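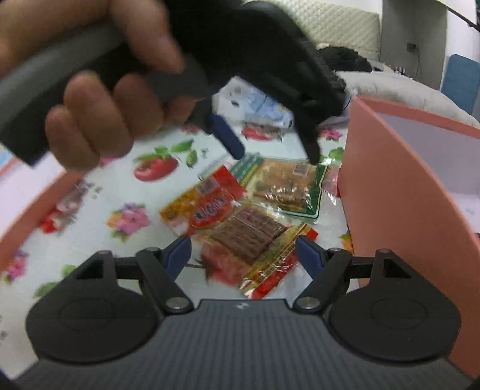

Section 5. Trying out your two hand grippers before you record anything real

I wrote this bit after my first week with the Durno pair, when I'd thrown away most of a day's recordings for silly reasons. It assumes you've already charged both grippers, fitted the cameras and paired everything with the Bech controller (section 4). If the controller still shows an amber light, go back and sort that out first.

You'll need a table you can walk up to from one side, two open boxes, and a handful of packets. I like snack packets for this. They're light, they slide about, they crinkle, and the shiny ones give the camera something to complain about. If a gripper copes with a flat packet of dried meat, it'll cope with most of what's in your kitchen cupboard.

5.1 Setting the table

1. Put a box on each side of your working area, with the open tops facing up. Leave enough room between them for both grippers to be down on the table together without knocking elbows.

2. Lay three packets in the middle, flat, not touching the boxes.

3. Leave the tablecloth on if you have one. Hajar Kettani, who looks after the Nultach end of things, told me a busy pattern helps the tracking along, and my own results say the same - on a bare white top I kept losing position whenever I looked straight down.

Note: a thin plastic cloth will creep towards you as you work. Clip it at the corners or you'll be chasing it all afternoon.

5.2 Checking the grip

4. Take a gripper in each hand. Wrap your fingers right round the padded handle and rest your thumb over the top. I started out holding mine by the fingertips like a pair of tongs and my wrist was sore by lunch!

5. Open and close each one ten times with nothing in it. You want the same light pull all the way through. If it catches, look at the linkage pins for fluff or crumbs.

6. Check that the finger pads meet squarely. A pad that's gone on crooked will hold a tin perfectly well and then drop every packet you give it, so don't skip this one.

Caution: keep your other hand's fingers away from the linkage arms while the jaws are closing. It doesn't hurt much, but it does make you let go.

5.3 The packet run

7. Start the recording on the controller and wait for the second beep.

8. With the right-hand gripper, come down over the nearest packet and close on it slowly. Aim for an edge or a fold. Going for the fat middle of a sealed packet just pushes it away across the table.

9. Lift, carry it over to the box on that side, and open the jaws once you're over it.

10. Do the next one with the left hand, and keep swapping until the table's clear. Then tip them out and start again.

11. Stop at 18 packets and look at your playback before you do any more.

When you play it back, look for smearing. A bit of blur when a gripper swings past is fine and you won't get rid of it. If everything is soft the whole way through, you're moving too fast or the room's too dark. I turned on one more lamp and slowed down, and that was that.

5.4 Durno or Evo pads?

Both kinds fit the same fingers, so it's worth an hour to try them. I did a long run with each, same packets, same table. The Durno pads gave me 81 clean pick-ups and the Evo pads 80, so don't let anyone sell you one or the other on numbers. The Evo ones feel grippier on shiny film but they pick up dust, and I was wiping them every few minutes. I've stuck with the Durno pads for packets and I swap over for bottles.

Note: after changing pads, run the jaw calibration again (section 3.2). It takes roughly 5 minutes. The controller won't remind you, and your closing widths will be off until you've done it.

If the two grippers disagree about where the table is, carry on to section 6.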